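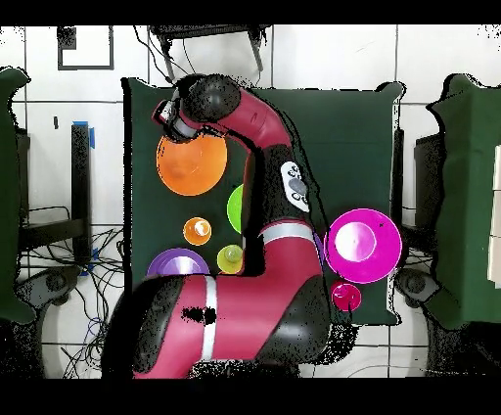
Plastic dishes, the whole rainbow

3/11/26

Quick one tonight because I have to be up early and there's still laundry in the washer. But I've been promising the plastic dish post since forever and Wakana texted me again yesterday (hi Wakana) so fine. Dishes.

Short version for anybody new. We have the regular plates, the white ones from Nondden, and then we have The Plastic. Bowls, cups, the flatter ones I call plates and my mother calls saucers for giants. Orange, purple, pink, green, a blue or two. No pattern on any of it. It comes out for cookouts, for the kids' table, for the lake, for anybody under the age of 9 and honestly for me on a Tuesday-type mood when I can't face the dishwasher.

Ok I said no matching was my rule but that's not totally true. They don't match but they go. Hard to explain. If you put the hot pink next to a flowered tablecloth it's a headache. On plain dark green it all calms down and looks like something you meant to do. I've tried white (every crumb), I've tried the checkered one (no), I've tried bare table (fine but loud, everything clacks). Dark green wins. Laiba Qureshi told me that years ago about throw pillows and I ignored her for years, sorry Laiba.

The green cloth does wrinkle. I don't iron it. Moving on.

Where it all came from

Mostly a yard sale in Irnard, two Septembers back. The lady had a box marked $9 and a sign saying no splitting sets, which was funny because there was no set in there to split. I bought it for the orange. Clem Stubbs was with me holding a floor lamp and he said you do not need that, and he was right, and I still got it home and washed it and was so happy. The rest drifted in. A cup from a school thing. The purple from my sister in law, who was cleaning out and kept saying take it take it.

Wakana asked what brand. I don't know! I've looked. I'm not going to guess and send you all off buying the wrong one. If you want something along these lines just look for plain solid colors, thick enough that it doesn't fold when you pick it up with soup in it. That's my only test. I've been burned (literaly) by the thin kind.
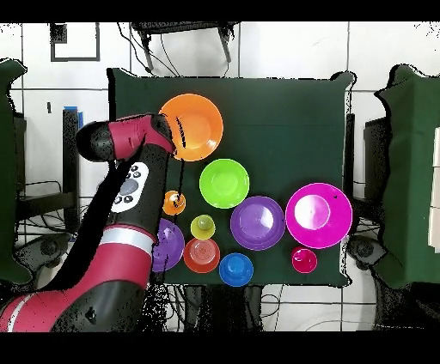 Laying it all out

My way, and you can do it however you want. Big ones down first. I start with the big orange since it takes up the most attention, then the pink goes well away from it because side by side those two fight. Purple and green in the gap. Cups last, wherever there's a hole, and I try to not put a cup by its own color. Orange cup away from the orange dish and so on. I'm not always good about that one. Pink cup ended up right by the pink and I left it.

I don't do rows when it's people helping themselves. A loose bunch in the middle of the table, with the edges open so there's somewhere to set your elbow or your phone or your own food. Rows look like a cafeteria. Po-yen disagrees with me and does rows at his house and it does look nice there, so ignore me.

What goes in what. Chips in the biggest, obviously. Salad in the green because then nobody's surprised. Cut fruit in the blue, looks amazing, especially melon. Dips in cups. I used to put dips in bowls and you end up with a thin smear of hummus across an acre of plastic. Cups. A spoon stands up in a cup too.

Pink I keep for the messy thing. Slaw or whatever. It's deep, it forgives.

The other thing is height. Everything flat at one level looks like a yard sale again, so I like a tall cup or two behind the bowls, toward the back, where a sleeve isn't going to take it out. Red's good for that because you can see it.

Oh and if it's breezy – we learned this up at Jestenlow, by the water – empty bowls will go. A whole stack went across the grass with Clem running after it in socks. So fill them fast or turn them over till the food's ready.

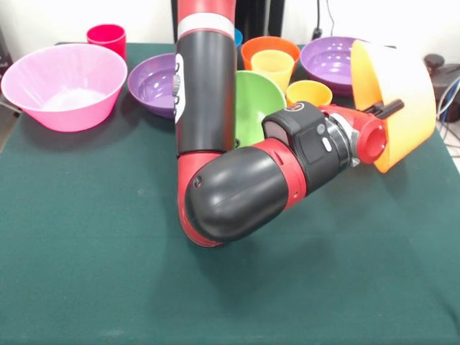 WASHING + STORING

Ok the boring part but I get the most questions on it.

Hand wash. I know. I did put them through the dishwasher the first year and one of the cups came out a little oval and has been a little oval ever since. Warm water, soft side of the sponge, done. I like Bugti, the one in the plain bottle, but anything that isn't gritty. Don't use the scratchy side, the scratches hold onto tomato sauce and then you have a permanantly peach bowl.

For sauce stains: baking soda paste, leave it while you do something else, rinse. Sun helps too. I set the bad ones on the back step for an afternoon.

Smells: Emese Kelemen, who reads this blog and fixes my mistakes in the comments, swears by a crumpled sheet of newspaper left inside overnight. It worked on the curry bowl. I have no idea why.

Drying I do upside down on a towel, and then I let them sit longer than I think I need to. If you nest them wet they stick together and you're standing there at a party twisting two bowls in front of guests. Ask me how I know. Towel between the big ones if you're stacking for the winter.

Storage is one low cabinet, big on the bottom, cups in a separate stack, lids we don't have. For the car I use a laundry tote and the green cloth goes folded on top so it's the first thing out.

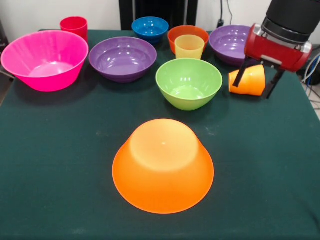 And no, I wouldn't microwave any of it. I don't know what they're made of and there's nothing printed on ours that helps. Heat your thing in a mug and pour it over. Same for anything straight off the stove, let it sit first.

Couple people asked if I'd sell the orange. No. Po-yen offered me the rest of his rows for it and still no. It's the one I'd grab if the kitchen was flooding.

What I'm looking for, if anybody's out at sales this spring: another blue, bigger than what I have. Maybe a yellow, a real yellow, since the one I've got is kind of pale. Not paying more than a few bucks. I saw a set online for 200 and closed the tab so fast.

Next post is the potato salad with the mustard, the one that goes in the pink. Recipe's on the back of an envelope somewhere and I need to find it first. Washer just buzzed, gotta go.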